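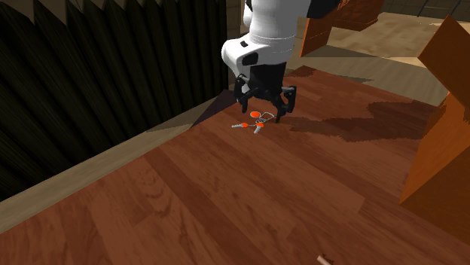 Can you tune a pick routine for a bunch of keys without writing a new controller?
In most cases the controller you have will do, and the work goes into where you tell it to close and how slowly it gets there. The tips below come from the bench notes we keep for Leko, our small home-arm planner, and they apply to most others.

Pick one part of the bunch and stick to it. A key ring has tags, loops and blades that move against each other, so the centre of the whole bundle is a poor target. Aim at a key head or a thick ring and store that as the grasp point.

Set the approach from straight above first. Add a tilt later if a finger keeps clipping a tag.

Check your colour mask against the table. Orange plastic stands out well on brown wood until you bring in something else orange, such as a varnished board at the side. Crop the search area to the tabletop before you touch the thresholds.

Thin metal is hard on depth readings. Wire loops drop out or join up with the wood behind them. We take the median of 4 readings and fill small holes only — large ones get left as unknown.

Don't trust shadows in a simulator. A low-resolution shadow map gives blocky edges that a detector can learn by mistake. Turn shadows off for one batch and compare the scores.

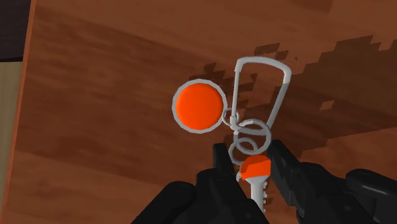
Lift in two stages. Raise the gripper a short way, pause for 400 milliseconds, then check the finger gap. If the gap reads fully closed, open up and go back to the search step. Three tries is our limit, after which the planner stops and writes a log entry.

Treat the bundle as bigger once it is off the table. Parts can hang well below the fingertips or stick out to the side, and a collision box made for a flat bundle will be wrong. Swap in a taller box at the end of the first lift stage.

Save the random seed with every run. Kirsten Bergeron spent most of May chasing a slip that only showed up on seed 958, and she found it because the number was in the log. The cause was a friction value typed into the wrong field.

Keep grasp settings in one plain text file per object. Ours are named after the thing and the surface, so keys-wood and keys-tile sit next to each other. Copy a file before you change it.

Last changed 25 February 2024.

Related tips
Sorting cutlery with the Ruchti planner
Naming your grasp files
Clasex camera set-up for a small bench
Fixing joint limits in Arkside
Drawer handles and slow approaches

This site uses cookies to remember your settings. Accept / Manage choices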